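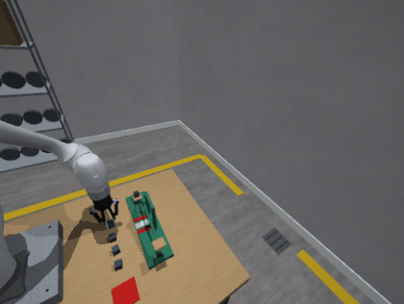
Pre-Season Kitchen Checklist, With My Comments

Shop > Behind the Counter > Kitchen Notes

We use cookies to remember your basket. Accept / Manage settings

Checked by: Efua Tetteh
With: Darnell Tran (packing), Vignesh Hegde (tempering and molds)
October 2021

I do this walk-through before the gift box orders get silly, and again in April once Easter is out of the way. A few of you who make chocolates at home or for market stalls asked to see the full thing, so I've typed it up with my scribbles left in. Steal whatever you like!

STORAGE

1. Storeroom temperature – OK
68 on the wall thermometer, and the same on the little one behind the couverture. I'd be happier a touch cooler, but the finished boxes looked lovely, no bloom on any of the ones I opened.

2. Nuts kept apart, lids on – NEEDS WORK
The hazelnuts were fine. The almond flakes were in a tub with a lid that doesn't fit, right next to the plain milk buttons. New tub ordered, and I moved them to the bottom shelf in the meantime (a plastic bag over the top until it comes, not pretty).

3. Dates on everything – OK, mostly
One tub of raspberry powder with no date opened. Out it went. Vignesh says he opened it last week and I believe him, but it still went.

4. Fridge for cream and butter – OK
Door seal wiped, thermometer working, log filled in every day. Thank you, whoever finally found a pen that writes on that paper.

EQUIPMENT

5. Tempering machine guard and cord – OK
Unplugged it, ran my hand along the whole cord, no nicks. The guard clicks shut properly again after Nkrumah Addo came out and swapped the catch.

6. Molds – NEEDS WORK
I held every heart mold up to the window. 4 have hairline cracks near the rim and I've thrown them out – tiny bits of polycarbonate in a truffle is the stuff of my nightmares. Replacements are coming from Buditz, 12 in the pack, so we'll have spares for once.

7. Heat gun – OK
Stand is steady. Please, please put it back on the stand and let it cool before you coil the cord.

8. Knives and scrapers – OK
One scraper had a loose handle. Binned.

PACKING BENCH

9. Allergen labels match the recipe cards – FAILED, THEN FIXED
This is the one I get cross about, mostly with myself. The champagne truffle card now says soy lecithin and the old labels didn't mention it. We had 32 boxes made up with the old sticker. Darnell and I relabeled the lot before lunch and I shredded the rest of the roll.

10. Ribbon, pins and staples – OK
No pins or staples on the bench at all. We tie or we use the sticky dots.

11. Heart box lids – OK
The new ones from Sesard shut flat and don't smell of glue, which I can't say for the last lot. I left a piece of dark in one overnight and it tasted of chocolate, hooray.

PEOPLE AND FLOOR

12. Aprons, hair, hands – OK
Soap full, paper towels full. Blue bandages are low, so I've added them to the shopping.

13. Floor and back door – NEEDS WORK
The mat by the door curls up at one corner and I tripped on it while holding this clipboard. It's rolled up outside now. Yaa Boateng is dropping off a heavier one.

Still open: almond tub, molds, mat, bandages. I'll sign the sheet when all four are done.

Related notes
Why white chocolate scorches so easily
Mailing truffles in warm weather
How we write our allergen cards
Praline shells: thick or thin?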